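3.2 Replacement of the processor in the refurbishing line

The second group of tasks we observed was the replacement of the processor. At the Ponberg site, desktop workstations come back from offices after their first period of use, and they are opened, cleaned, tested and sold again. In September the site worked on 144 machines of one series. In 90 of them the processor was changed for a faster one of the same socket type, and these 90 cases are the material of this section. The other machines kept the original part and are discussed only in Section 3.4.

We chose the processor for separate treatment because the operators themselves named it as the step they like least. In the first interviews, the work on drives and memory was called "easy" or "quick", and the work on the socket was called "the nervous part". One operator said that she holds her breath during it. The reason is simple to understand. A drive which is put in wrongly can be taken out and put in again, while a contact field which is touched with a corner of the chip may be lost together with the whole board.

The written instruction used in Ponberg divides the replacement into 3 phases: opening of the socket, placing of the chip, and closing. In our coding we kept the same phases, so that our results can be compared with the records of the site. We define the beginning of the placing phase as the moment when the new chip is above or beside the open socket, and the end as the moment when the chip rests in it and is released. The cleaning of the old thermal paste is not part of any phase, although it took a large part of the working time on some machines.
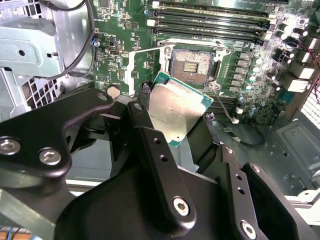 Figure 4. Placing phase: the processor is held at an angle near the open socket.

The placing phase is short, but it holds most of the decisions. The chip has to be brought over the socket with the correct side up, turned to the correct direction, made level, and then lowered without any sliding. These four things do not always come in the same order. In Figure 4 the heat spreader already faces upward and the load plate of the socket is open, but the chip is still tilted, and its top corner points toward the socket. We call this position "corner first". It gives a good view of the contact field, and this is probably why it was so common in our material, but the chip must be made level before it goes down. The operators trained at Brusell, where another instruction is used, more often made the chip level at some distance from the board and then kept it level on the whole way. We call this "flat approach". Both ways are allowed by the instruction in Ponberg, which says only that the chip must not be dropped or pushed.

A second point is the space around the socket. The memory slots stand close to it, and when the board stays in the chassis, the walls of the chassis also limit from which side one can come. The load plate and the lever need their own room as well. Several operators removed the memory modules before the placing phase although the instruction does not ask for it. When we asked about this, they answered that they want to see the whole socket and not only the near half. We did not find this habit in the records of the site, because the records mention the memory only when it is replaced. For this reason we added a separate code for it after the first round of coding, and the earlier cases were coded again.

The third point concerns light. The metal top of the processor reflects the lamp of the workbench, and depending on the angle the operator sees either the printed text or a bright spot. The triangle mark, which shows the correct direction, is small. In the interviews, the operators described different ways of finding it. Some turn the chip in the light before they come near the socket, others look only at the notches on the sides. One older operator does neither. He lays the new chip beside the old one on the antistatic mat, compares the two, and carries the new one to the board in the same direction. We consider this a good practice, and it costs almost no time — but it needs a free place on the mat, and on the narrow benches in the second room such a place was often missing.

The closing phase showed less variation. The load plate is lowered, the lever is pressed down and fixed under its hook. The force needed at the lever surprised all new operators. Some of them stopped halfway, opened the plate again and checked the position of the chip, even when the chip was placed correctly. We counted such a stop as a "check" and not as an error, and we suggest that other studies do the same. A person who checks too often is slower, but the boards are safe.

For comparison we also used the older data of the Stodville workshop, which contain 857 replacements of the same kind. These data were collected with the Shearer protocol, and the protocol does not separate placing from closing. A direct comparison of the phases is therefore not possible. What can be compared are the notes about damaged contacts, and in both data sets most of these notes name the placing phase or describe a situation which belongs to it. The notes are short and were written by different persons, so we use them only as support for our choice of the phase and do not calculate with them.

The differences between corner first and flat approach are treated in Section 4.1, together with the question whether removing the memory modules has an effect on the number of checks.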